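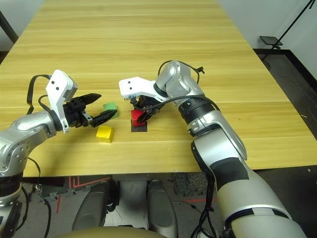
Derese Technical Writers' Circle | Short Fiction, September

Placement

The procedure for the cubes ran to 22 lines, and Shewit Mersha had written all of them. Line 1 gave the color order: red, green, yellow. Line 2 gave the surface, a light wooden table, cleared and level. Line 3 said that the red cube goes on the dark mat. The mat was square and small, and it had one correct orientation, which was covered in line 4.

Lacey Inskip read the procedure standing up. She had been sent over from Bikus to check it for errors before it was bound with the others. The binder was numbered 2618 on the spine.

"Line 9," she said. "Green is placed to the left of red. Left from which side?"

"The near side."

"It doesn't say near side."

Shewit wrote "near side" in the margin.

They went on to yellow. Line 14 placed yellow closest to the near edge, so that the three cubes made a triangle. It gave no distances. Lacey asked for the distances. Shewit said that in the earlier draft there had been distances, to the millimeter, and that the reviewer at Donine had struck them out with the note "operator's judgment."

"Whose judgment?"

"The operator's."

Lacey looked at the table for a while. The light from the window side fell on top of the yellow cube. The grain of the wood ran crosswise and she found that she was using it as a ruler, counting the lines between yellow and green. She stopped at 22 and did not write it down.

"My father laid tile," she said. "He used a string for the first row. After the first row he put the string in his pocket."

Shewit waited to hear which line this applied to.

"Line 14," said Lacey. "Leave it."

She initialed the page. Line 15 allowed a pause of up to 4 minutes before the final check, and they took it. Shewit poured tea from a flask into two paper cups and set them on the floor, in accordance with line 2. Neither of them spoke. Somewhere along the corridor a door was being held open for a delivery.

At the end of the pause Lacey picked up her pen and read line 16 aloud. It said to confirm that red was on the mat.

"Red is on the mat," said Shewit.

"Confirmed," said Lacey, and turned the page.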